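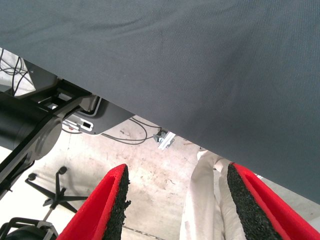 1/ Wrist camera week! I've spent the last while rewriting the perception side of our cloth handling stack and I want to get some of it down before I forget how it works. Thread.

2/ The view up top is what the planner gets. Dark grey fabric filling most of it, pale cloth hanging down between the two red fingers, concrete floor behind. A lovely hard input, because the pale cloth and the pale floor are nearly the same colour.

3/ Our old segmenter (Jamley, rest its soul) worked on colour first and edges second. On dark fabric it was great. On off-white over concrete it would happily hand the planner a chunk of floor and call it a sleeve.

4/ The new one is called Chala. It looks for folds. Long soft vertical creases are a really strong cue for hanging cloth, and a floor doesn't have them. Scuffs and stains used to fool it, so I trained on a pile of bare floor crops. 1061 of them, cropped by me, with a lot of tea.

5/ Second trick: the fingers are always in the picture, so we mask them out using the joint state. No learning needed. Gripper opening goes in, finger outline comes out. I can't believe how long we put up with a network guessing where our own fingers were.

6/ The mask is padded by 5 pixels because the foam pads have ragged edges and the outline never quite matches. Tried 2, got little black crumbs labelled as fabric.

7/ Cables are still my nemesis. A loop of dark cable lying under a dark hem looks an awful lot like a loose thread or a strap. Right now depth sorts out most of it, but only if the depth image has no holes along the hem, and it loves having holes along the hem.

8/ On timing: Chala takes up to 18 ms a frame on the Plerkora box, so the controller can close the loop on vision the whole way in. Before this we took one look, planned, and went in blind. Watching the grasp target slide along with the cloth is so much fun!!

9/ The planner side is in Pemivard, same repo as before. The grasp scoring is still a mess of hand-tuned weights, sorry in advance to anyone reading it. Start with the fold detector, it's the tidy bit.

10/ Next up is picking which layer to pinch when one cloth hangs in front of another. Hoping to have something to show in November. If you've done layer ordering from a single wrist view, please reply, I'd love to compare notes.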